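Home Reviews Floor and Surface Care Paper Goods Buying Guides Contact

This site uses cookies to remember your preferences and to measure visits. By continuing to browse, you accept our use of cookies. Accept Manage settings

Dirow Protective Floor Paper: Review

Dirow floor paper is a heavy, uncoated paper sold on the roll for covering finished floors during light work. The supplier, Jevdale, offers it to schools, community workshops and households. This review considers its use over hard flooring in rooms where tables are not available and activities take place at floor level. It was prepared by Jinlong Long, with purchasing information supplied by Ott Rozīte.

Four rolls were ordered for the review. Three were used and one was kept sealed for comparison. The rolls arrived in plain cartons with the length and weight printed on the end label. No cutting tool is included, and purchasers should have a long straightedge and a utility knife at hand.

The paper is matte and does not reflect ceiling lights, a property that staff found useful when sorting small items. It is sold in one color only, a brownish gray close to taupe. Pale objects and bright colors stand out well against it. Dark crumbs and soil do not, and several users swept up less than they believed they had.

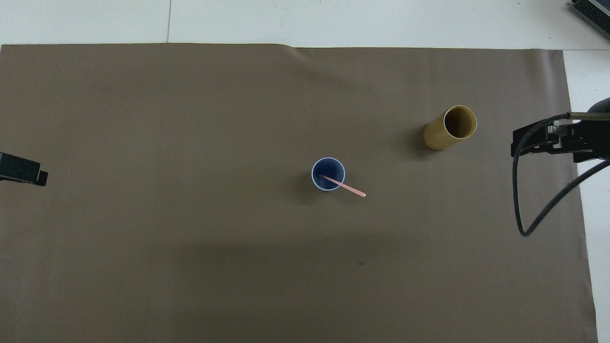
Page last changed: 15 June 2024

On white tile the sheet covers a large area in a single piece, and a cup can be set down on it with a stirring stick left standing inside. Lightweight containers that have tipped onto their sides are simple to find again on the plain surface. A slight wrinkle may remain along an edge of the sheet. In our use such wrinkles did not prevent cups from standing upright, but they should be pressed down by hand wherever people will be walking.

Spills were tested separately, with plain water and with diluted poster paint. Water left on the surface for 15 minutes softened the paper but did not reach the tile. Paint took longer to dry than on the Droto paper we reviewed in October, and the sheet curled slightly at the affected spot. The manufacturer does not describe the product as waterproof, and it should not be purchased for that purpose. A plastic-backed covering is the better choice for wet work of any length.

Grip is acceptable. An untaped sheet moved a little when a person knelt and turned on it. Low-tack tape at the corners corrected this, and it left no residue on glazed tile when lifted the same day. Tape left in place overnight was harder to remove and tore the paper in two places.

The sheet may be rolled up and used again if it has stayed dry. We obtained about 4 uses from each length before the edges became ragged. Used paper without paint or tape was accepted by our local paper recycling service. Purchasers should confirm the rules in their own area.

Rozīte also requested a quotation for the comparable Liu paper. It is softer and easier to fold, but the narrower roll requires a taped seam on most floors. For rooms of moderate size we prefer the Dirow product on that point alone.

Recommended for dry and lightly damp activities on hard floors. Not recommended for use on stairs or over carpet. Replacement rolls are listed by Jevdale under order number 598; number 597 is the narrow version, which was not reviewed.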